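Subject: Re: [Bundton-toylib] Play kitchen, what stays in the set
From: Musyoka Mbwambo

On Tuesday's favourite topic, the tubs, someone from the Cáceres street end wrote:

> Can we please settle what goes in the kitchen tub? Ours came home
> with 3 teapots and no plate. My daughter served lunch on the lid.
> Also, is the ketchup meant to be there or did a family donate it
> by accident?

The ketchup is meant to be there. It is the most borrowed item we own, and I include the trampoline in that. I had the kitchen things out on the white table this morning and this is the set as I'd like to keep it: blue cup, green mug, the big plate, the colander, the sauce.
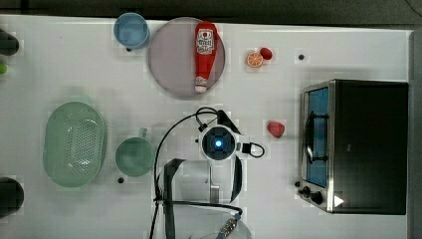

The teapots can go in a tub of their own and think about what they've done. I'd also keep the fruit to a handful of pieces. Last March we had around 60 bits of plastic food in one tub, and the Prerkon shelves were never built for that sort of harvest.

The orange slice stays. The little red round one stays too, whether you call it a tomato or a cherry - my household is split and I'm not reopening it.

What I'd do at the next pack, in order:

1. Plate flat on the bottom of the tub, colander on top of it, cup and mug inside the colander. Sauce down the side.

2. Food in the drawstring bag, 10 pieces at most.

3. Decide about the black toaster oven. It takes up as much room as the rest of the set put together, so I'd lend it separately.

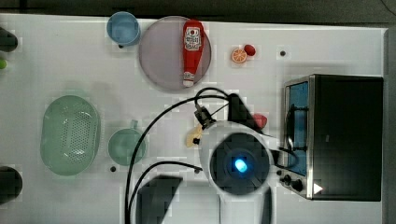
4. New colour labels on the lids. The old ones have faded to the same grey.

Objections to me by the end of the month, please, teapot people included.

Musyoka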